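# Skostwood Handheld Gripper Trials

The **Skostwood handheld gripper trials** are a running comparison of gripper designs carried out with the grippers held in a person's hands, one on each side, before any of them is bolted to a robot arm. The trials grew out of a simple idea: a good gripper should be able to do a household chore when a human is doing the steering, and if it can't, no amount of clever control software will save it.

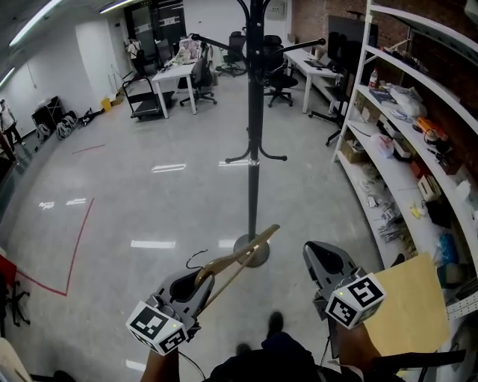

Three designs have gone through the full set of tasks so far. They are known by their workshop names, Trudier, Strachan and Hitley, and each has its fans.

## Background

The first round began in December 2019 with 12 tasks, most of them borrowed from ordinary home life: hanging up clothes hangers, opening drawers, folding towels, sorting cutlery. Earlier bench tests at Skostwood had measured grip force and closing speed, and those numbers turned out to say surprisingly little about how a gripper behaves on a thin, slippery or oddly balanced object. Moving to whole tasks changed the ranking almost at once!

## The hanger task

The best-known task is also one of the hardest. The operator picks up a clothes hanger with one gripper and places it on a hook of a coat rack, using the other gripper to steady things if needed. A hanger is light, so weight is never the trouble. It wants to swivel in the jaws, though, and a few degrees of twist at the grip becomes a big miss at the far end.

A run counts as a success when the hanger stays on the hook after the jaws open. Each design gets 100 tries, split among several operators so that one person's knack doesn't tip the result.

| Gripper | Jaw type | Hangers placed, of 100 |
|---|---|---|
| Trudier | Flat, rubber-faced | 73 |
| Strachan | Curved, soft-tipped | 91 |
| Hitley | Narrow, ridged | 64 |

Strachan's lead comes from its tips, which give a little and wrap the bar of the hanger. Hitley, last in this table, is a delight with cutlery and small screws, and it placed first in 9 of the 27 small-parts runs where the other two mostly fumbled.

## Tracking

Printed black-and-white markers on a gripper let a camera work out its position and tilt. This is cheap and wonderfully easy to repair, as a damaged marker can be reprinted in minutes. The weak spot is turning the wrist too far, which can hide a marker from view just when the motion gets interesting. Operators learn to keep their elbows low and turn from the shoulder, a habit that feels silly for the first hour and natural after that.

## Moving to arms

Recorded hand motions are later replayed on a pair of robot arms fitted with the same gripper. Wide sweeps carry over well. Quick flicks of the wrist don't, and operators are asked to slow down near the hook. Trudier, the stiffest of the three, loses the least in this step, and there is a lively argument over whether its flat jaws fitted with Strachan's tips would beat both. A mixed version is planned for the next round.

*Last revised Jul 27, 2020*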